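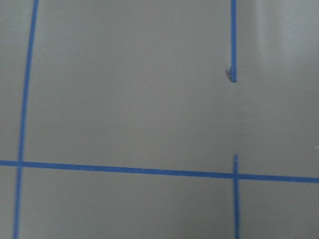

Budgets > Equipment > Interviews

The robot arm was the easy line to fill in. When the operations lead at Rosilau, a 26-bench repair and kitting shop, began planning a first automated cell, the arm had a price, a delivery date and a page of options. Everything under and next to it did not. Take the work surface. The gray one has blue tape laid across it to divide it into panels, and on one of those lines a piece is missing, with a ragged end where the tape stops. "Tape was never in the budget," the operations lead said. "Neither was the time to lay it down again. It's a small thing, but I had a long list of small things."

We spoke on Jan 20, 2025, while the shop was putting together the request for its second cell. The first went through in May of the year before. The operations lead asked that we leave names out and talk about the numbers, so that is what we did.

The first request had five lines: arm, gripper, wrist camera, stand and installation. It was approved without many questions. "Looking back, I wish they had asked more," the operations lead said. "I would have had to go find the answers before we spent the money."

What was left off came in as separate purchases over the following months. There were spare fingertips for the gripper, a second set of cables, a light that could be fixed in one position, and trays. Each one was small enough to go through on a department card, and the shop did not add them up until the end of the year. The total for consumables and loose parts was $590. That did not include hours.

Hours turned out to be the bigger cost. The shop logged 526 of them against the cell before it was handed over to the regular shift. The operations lead had planned for 100.

"I got the 100 from a quote," the operations lead said. "It was the vendor's time. It was a fair number for what the vendor was going to do. I copied it into our plan as if it covered us too, and it didn't cover us at all."

Most of the shop's own time went into setup, training and what the staff call table work: marking out the surface, checking that parts are set down where the program expects them, and redoing the marks. The new request gives table work its own line. It also asks for a surface with permanent marking, priced as an option next to tape. The operations lead has not decided between them.

"Tape is cheap and you can move it," the operations lead said. "When you are still changing the layout every week, that matters. If I had bought an engraved top the first month, I would have bought it twice. So I may put tape in the budget for the first part and the engraved top for later. Finance doesn't love a line that says later."

Two suppliers are being compared for the arm. Zellstead sells the arm and the controller together and includes a year of remote support. Friesen sells the arm alone for less, and support is bought in blocks. On paper Friesen is cheaper. The operations lead has asked both for the same thing in writing: the price of a replacement wrist cable, and how long it takes to arrive.

"One of them answered the same afternoon," the operations lead said, and would not say which one.

Software is a separate matter. Rosilau uses Grimenix for its work orders and wants the second cell to report finished trays into it. On the first cell a person types the count in at the end of the shift. Connecting the two will need outside help, and the quote has not come back. For now the request carries a placeholder, marked as a placeholder.

I asked what the operations lead would tell a shop of the same size that is writing its first request.

"Go and stand at a bench where the work is being done and write down everything on it," was the answer. "The light, the mat, the tape, the bin the scrap goes into. Then find out which of those you already own and which ones somebody brought from another bench. We took two trays from receiving and receiving wanted them back."

The other piece of advice was about lighting. The first cell sits near a window, and the operations lead would pay for a shade before paying for a better camera. The second cell is planned for the inside wall. Power there has to be run from the far side of the room, and that is on the request too, as line 11.

The request goes to finance at the end of the month. If it is approved as written, the arm will be ordered first and the stand second, with the surface held back until the stand has been measured in place.

Related
Leasing or buying a first robot arm
What to ask before you sign a support plan
Spare parts: how many to keep on the shelf
Planning power for a new work cell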